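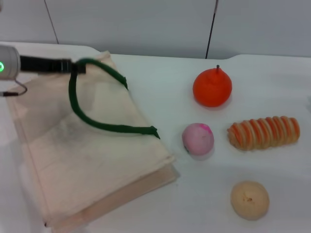
A Flernier gripper on the tote's green handle, with toy food to the right of the bag.

Home | Features | Robotics | Safety | Subscribe

The grip that wasn't there

23 shares | 5 comments

Vollusska's bag-packing cell in Lagos logged 842 attempts in September. In 41 of them the controller recorded a secure hold on the bag handle when the fingers had closed on nothing. The arm then moved to the lift height and carried on with the task.

The cell uses a Flernier gripper and a grasp-checking program called Fusix. Two signals must agree before the arm may lift: the motor current at closing, and a wrist camera check for a thin line crossing the image. The handle is soft and compresses almost completely, so the current on a good grip is barely higher than on a miss. Engineers had lowered the current threshold during commissioning to stop good grips being rejected. That left the camera check doing most of the work.

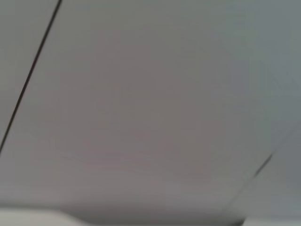

Fusix was looking for contrast and shape, with no test for colour. When the wrist pointed away from the bag, its camera could still return an image that met the rule. A dark, narrow line running diagonally across plain grey scores well as a strap, and it is sharper than most real handles at close range. The second line, lower right, is too soft to pass. One was enough.

The safety question is what follows a false hold. Lift speed is set by the grasp result, and a confirmed hold unlocks the faster profile. An arm with empty fingers was therefore travelling at full task speed, with its drop detection switched off until the next waypoint. Vollusska recorded no injuries and no damage.

The current threshold has been raised again, and a colour test added. Fusix also compares the wrist image before and after a short 23 mm test lift. A strap in the fingers should stay put in the image, while a background line should shift. Cycle time is longer by 5 per cent.

Comments (3 of 5 shown)

torque_limit: Drop detection should never depend on the grasp flag. That is the real fault.

benchfitter: We had the same trouble with a cable in view. Masking it helped.

M41: Does the test lift work if the bag is empty and very light?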